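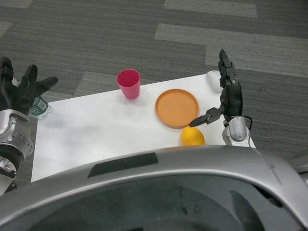
Planning a Purchase: Bench Equipment for a Two-Arm Manipulation Cell

October 23, 2018
By Kiyoshi Hosoda

Most budgets for a humanoid or two-arm cell are written from the robot quote outward. The robot is the largest line, so it gets the attention, and the table, hands, test objects and spares are put in later under "miscellaneous." The steps below work in the other order. They assume you already know which tasks the cell must perform.

Step 1. Write the task list before requesting quotes

Use one line per task, with the object, the start position and the end position. "Pick up yellow fruit, place on plate" is enough. Mark each task as one-handed or two-handed. A vendor can quote against a list like this. A vendor cannot quote against "general manipulation."

Step 2. Choose the hands

Hands are priced per side and are often left out of the base price. Ask for the following in writing:

- price of one hand, left and right
- finger replacement price, per finger
- lead time on replacements
- whether wrist cables are included

When we compared Pedano and Kelemen in September, the Pedano base price was lower, but the quote covered the arms only to the wrist flange. Add the missing parts before you compare totals.

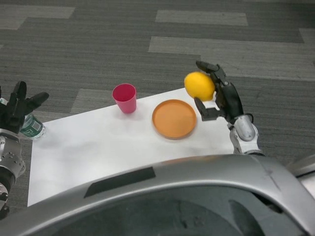
Right hand holding a lemon near the orange plate; left hand at the water bottle.

Step 3. Size the table

Measure reach from the shoulder, then subtract the part of the tabletop that the torso covers. On a robot with a wide chest shell the near edge of the table is out of the head camera's view, and that strip should not be counted as work area. Buy the table after the robot's dimensions are confirmed. A plain white top is adequate for most work. Budget for a replaceable cover sheet, as tops get marked.

Step 4. Budget the test objects

Include a cup, a shallow plate, a piece of fruit or a stand-in, a bottle and one small piece of office hardware such as a mouse. These cost very little. Buy duplicates of each from the same batch, because a cup of the same model bought a year later may differ in color or rim size. 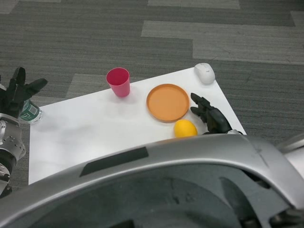

Enter the objects on their own line all the same. If they sit under office supplies, the reorder goes to someone who will substitute whatever is in stock.

Step 5. Add support and spares

Our plan uses a 36-month period. Within it we carry two spare hands, one left and one right, and a support contract through Mistetix with a 16-hour response time. Check whether response time means a phone call or a technician on site. The Skemis contract we reviewed used the first meaning on page one and the second in the price table.

Step 6. Submit

Send the task list, the hand quote, the table drawing and the spares sheet as one package. Put the expiry date of each quote next to its total. If a quote will lapse before the approval meeting, ask for the extension now and attach the vendor's reply.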